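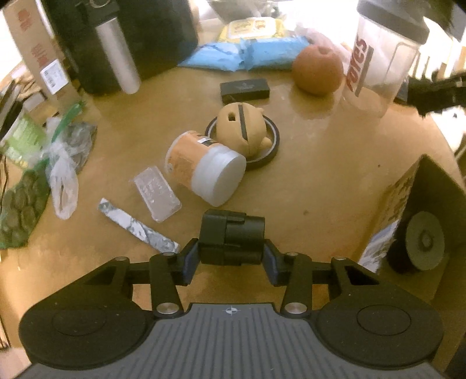

If the jaws close and the pads meet, leave it alone, was one comment we got on our first draft. Another reader of the same draft asked why we would open the linkage at all before something failed. Both are fair, and the draft did not answer them well. This version tries to.

Helmy project, final report
Pretport Technical College, March 28, 2019

What we were asked to do

Our group was given the upkeep of a hand-held gripper for one term. It had no written maintenance routine. We were to write one, follow it, and report whether it could be handed to the next group. We did not change the design.

The parts that matter here are the ribbed plate with the white crosshair, the black link arms on their silver pins, the two finger pads with dark blue inner faces, and the module that sits between the fingers. Everything we did concerns one of these.

We use cookies to remember your settings. By continuing to read you accept our cookie policy. Accept | Manage

Routine

The full check is done every 1,000 closings, or after any drop. We kept the tally on a sheet by hand, so it is only as good as our memory on busy afternoons.

1. Wipe the pad faces with a dry cloth. We tried alcohol wipes in the first week and stopped when residue stayed in the corners.

2. Open and close the jaws slowly with nothing between them. Feel for a catch. If there is one, stop and go to the pin check.

3. Pin check. Hold the plate still and push each link arm sideways. Movement you can feel means the pin needs attention. Our lab sheet from Carkar says to tighten all of them together, but we found that doing one side first pulled the fingers off center, so we go a little at a time, left and right in turn.

4. Look along the plate from the crosshair toward the module. The fingers should meet on that line.

5. Close the jaws on a real object and hold it there while a second person turns the tool over. We do this on a table with a mix of ordinary things on it, packets and bottles and so on, so that the next pick is never the same shape as the last. Round rigid parts show a misaligned pad fastest. A round black electrical part with three metal terminals, held with its open side toward the front, is a good one.
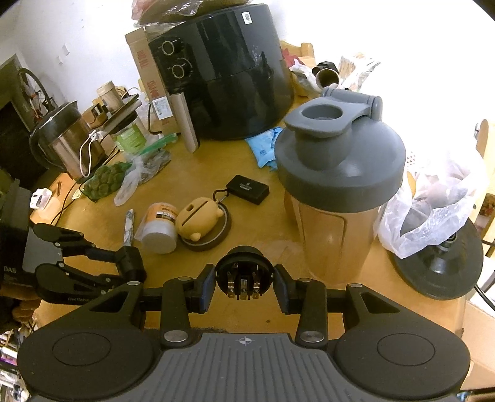
Results

We ran the full check 7 times. On 4 of those the only work needed was cleaning. The other checks found play at a pin, always on the right side. We do not know why it was always that side. One of us is right-handed and did most of the picking, which may matter.

A full check took us nearly 58 minutes at the start of the term. It got shorter once the tools were kept in one tray, but we did not time the later ones and so can't give a figure.

We also bought a small tube of Altik dry lubricant and used it on the pins once. The jaws felt smoother that day. We did not test it against anything and it is not in the routine.

Back to the comments

We think the pin check is worth doing early. The play we found could not be seen with the jaws closed. It showed up only when we pushed on the arms. On the other hand, we never had a failure, so we can't say what would have happened if we had waited.

What is left to do

The tally sheet should be replaced with something that counts by itself. Pad wear should be measured with a gauge, which we asked for and which is due in July. The next group should also swap who does the picking, and write down which hand was used.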